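**Kakbridge** is a folk and indie rock band formed in the town of Porncombe. The group is known for slow songs with harmonium and two guitars, and for the long gaps between its records. The members are Sunita Tyagi (vocals, harmonium), her cousin Meenakshi Tyagi (guitar), Bhupendra Dixit (bass) and Kulsoom Magsi (drums).

## History

Sunita and Meenakshi Tyagi began to play together at the age of 16, mostly covers at family parties. Dixit answered a notice in a record shop and joined them the same winter. The first drummer, Renu Dubey, left before the debut was recorded, but she wrote the words of two songs on it and is still credited.

The debut, *Himudura*, was released by the small label Vlček in an edition of 100 cassettes. It was later pressed on vinyl and sold more than 3,000 copies, which was a good result for the label. The title track has no chorus and lasts nine minutes on the cassette. On the vinyl it was shortened, and the colour of the sleeve was changed from grey to green.
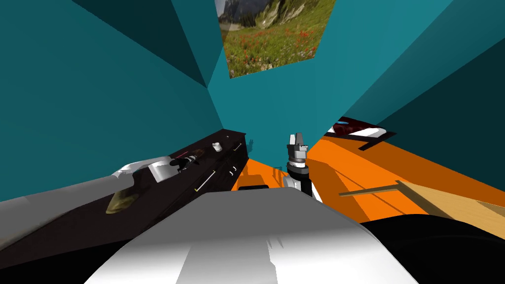
Renu Dubey has objected that the shorter version should never have been made, as the last verse was the reason for the song. Meenakshi Tyagi replied in the notes to the second edition that the full take would not fit on the side with the other songs. Both versions are now played at concerts, depending on the evening.

## Second album

Work on the second album started in April and stopped twice. The band changed studio after the first sessions, and only the drum parts were kept from them. *Ninety Steps Down* was finished with Dixit as the producer. Its name refers to the 90 steps between the old rehearsal room and the street. The album came out on 5/12/22, again on Vlček.

Reviews were favourable, although several writers found the second side too quiet. The single "Salt for the Neighbour" was played often on community radio.

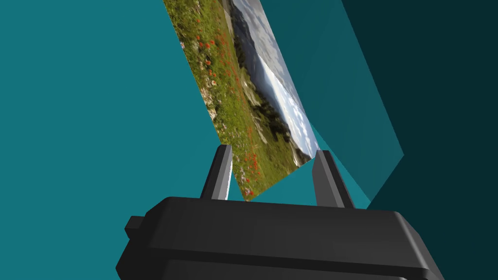 Did Kakbridge tour with the second album? The band played a short run of concerts in theatres and libraries, without Meenakshi Tyagi, whose parts were taken by a guest guitarist.

## Style

The songs are usually built on a drone of the harmonium, with the bass carrying the melody. Magsi plays with brushes on most recordings. The lyrics are in English and Hindi, sometimes in the same line, and the printed booklets give no translation.

## Discography

- *Himudura* (cassette, later vinyl)
- *Ninety Steps Down*
- "Salt for the Neighbour" (single)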